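Workshop Notebook, Zilorside Kitting Bench
November, entry 11
Recorded by Larasati Liem for the bench group and the Gurnivside stores team

12 comments | 3 shares

1. Purpose of the session

The session continued the review of the tool return task ahead of its introduction at the Gurnivside stores. At present, stores staff sort returned hand tools into baskets at the end of each shift. The stores handled 2256 returns in the last quarter. Under the Uvar plan, the two arms will take over the placing of tools, and the attendant will remain at the bench to present the basket, inspect each item and decide what goes to repair.

The working set was kept to common items: the yellow utility knife, the yellow tape measure and a black cylindrical item, with the yellow slotted basket as the container. Position of the basket is set by hand. The attendant works from the far side of the table, facing the arms.

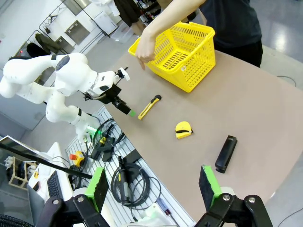

2. Points on the attendant's work

Damián Alvarado timed the present manual routine at Gurnivside at 11 seconds per item, including the look at the blade. The bench routine is slower at 15 seconds. The group agreed that speed should not be used as the case for the change. The case rests on the end-of-shift backlog, which now keeps one person past 10 p.m. on most evenings.

Rozália Slanina asked that the inspection step be written into the job description before the arms are installed. In the current draft it appears only as "other duties." Draft to be corrected. Inspection requires training and should be graded accordingly.

Blade position on utility knives remains an open question. Until it is settled, the attendant confirms that the blade is retracted before a knife is presented. This applies to every knife, including new stock.

Hand signals were also discussed. Pointing at the table is the natural way to tell a colleague where an item belongs, and attendants will go on doing it. The written procedure should state plainly that the arms do not respond to pointing, and that a hand is to be clear of the table before the next cycle is started. The red stop button must stay within the attendant's reach at Gurnivside. Mounting position to be agreed with Štěpánek before the bench is ordered.
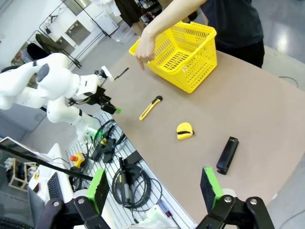 Bülent Toprak replied that the stores staff had read the previous entry and did not object to the arms, but wished to know who would answer for a damaged tool. Under the present rules the person who signs the return sheet is responsible. He asked whether that person would still be signing for work done by a machine, and requested a written answer before the trial shift.

The group has no answer to give at this stage. The question has been passed to Catinca Hodoroagă with the return sheet attached.

3. Actions

Revise job description, inspection step (Slanina).
Repeat timing with 144 items, mixed, two attendants (Alvarado).
Reply on responsibility for damaged tools (Hodoroagă).
Stop button position, drawing to Štěpánek (Liem).

Related entries
Return sheet, proposed changes
Uvar plan: shift pattern after installation
Basket sizes in use at Gurnivside
Attendant training, first outline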